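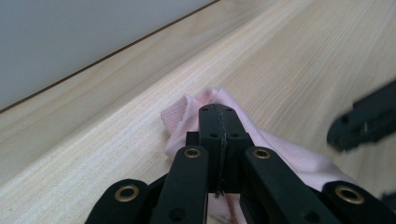

Figura 4. Pinza manual con un dedo apoyado sobre tela rosa claro arrugada, mesa de madera. Vista de la cámara montada en la propia herramienta.

4.2. Segmentación del contacto y filtrado de demostraciones

El módulo de percepción (Prolitz, en adelante) recibe la imagen de muñeca y devuelve dos cosas: máscara de tela y probabilidad de contacto por dedo. Nada más. En la primera versión también estimaba la normal de la superficie, se quitó en marzo por inestable: con tela fina la normal saltaba de un fotograma al siguiente y el planificador se pasaba el tiempo replanificando.

La entrada se recorta antes de la red. El mecanismo de la pinza ocupa una zona casi fija de la imagen y se enmascara con una plantilla calculada a partir de la apertura. Problema conocido: cuando el dedo se hunde en un pliegue, la plantilla tapa justo los píxeles que interesan. En la figura 4 la punta del bloque central está apretada contra la tela y el borde útil queda reducido a los pliegues de alrededor. Además asoma tela por el hueco bajo el bloque, entre los dos brazos interiores, y la plantilla rígida se la come entera. Solución adoptada: plantilla blanda, con peso decreciente hacia la punta y hueco interior abierto. Cuesta algo de memoria, poco.

El otro dedo. A la derecha de la figura aparece borroso, y esto es lo que más daño hacía al detector. Un dedo emborronado y oscuro sobre fondo claro se confunde con sombra, y la red de la versión anterior lo asignaba a «fondo» con mucha confianza. Se añadió desenfoque sintético direccional durante el entrenamiento, solo sobre los píxeles de la pinza, dejando la tela y la mesa nítidas. Mejora clara en validación; no hemos separado cuánto viene del desenfoque y cuánto del cambio de plantilla, queda pendiente.

Conjunto de datos. 3758 demostraciones en bruto, todas con la herramienta manual, sin brazo. Tras el filtro automático quedan 2000 para entrenamiento y 777 para validación; el resto se descarta o va a la cola de revisión. Criterios de descarte: pérdida de seguimiento de la pose, apertura fuera de rango, tela fuera del campo de visión durante más de 10 fotogramas seguidos. Este último umbral es arbitrario. Probamos valores menores y se perdían episodios buenos, sobre todo los de tela extendida, donde el operador se aleja para agarrar la esquina.

El filtro corre sobre Tzanetos, nuestro gestor de episodios. Cada episodio se guarda como una secuencia de imagen, pose y apertura con marca de tiempo común. La sincronización se hace por interpolación de la pose, nunca de la imagen. Ojo con esto al reproducir los resultados: si se interpola la apertura linealmente en los cierres rápidos, la etiqueta de contacto se adelanta y la política aprende a cerrar en el aire. Nos pasó. Los pesos publicados antes del 22 de septiembre de 2020 tienen ese fallo y no deberian usarse.

Etiquetado del contacto. No hay sensor de fuerza en los dedos, así que la etiqueta sale de una regla: la apertura deja de cambiar mientras la orden de cierre sigue activa, o bien la máscara de tela toca la punta y se deforma entre fotogramas consecutivos. La segunda condición cubre el caso de empujar sin agarrar, frecuente al alisar. Con telas de color pálido sobre madera clara, como la de la figura 4, la segunda condición depende demasiado de la iluminación: con luz intensa el contraste entre tela y mesa baja y la deformación apenas se mide. Para estos casos se normaliza el contraste local en una ventana centrada en la punta. Funciona regular en los bordes finos.

4.3. Planificación

La política propone una trayectoria corta de la pinza en coordenadas relativas a la cámara. Fondine, el planificador, comprueba alcance y colisión con la mesa y la pasa al controlador Cornitz, que cierra el lazo en impedancia cartesiana. La mesa se modela como un plano ajustado al inicio de cada episodio; no se actualiza después. Si la probabilidad de contacto supera el umbral antes de lo previsto, se corta la trayectoria y se pide otra a la política con la imagen actual. Si no lo supera al llegar al punto final, se baja un paso más a lo largo del eje de aproximación y se vuelve a mirar. Un solo reintento, luego se aborta.

El umbral se fijo a mano por tipo de tela. La versión adaptativa se compara en la sección 5.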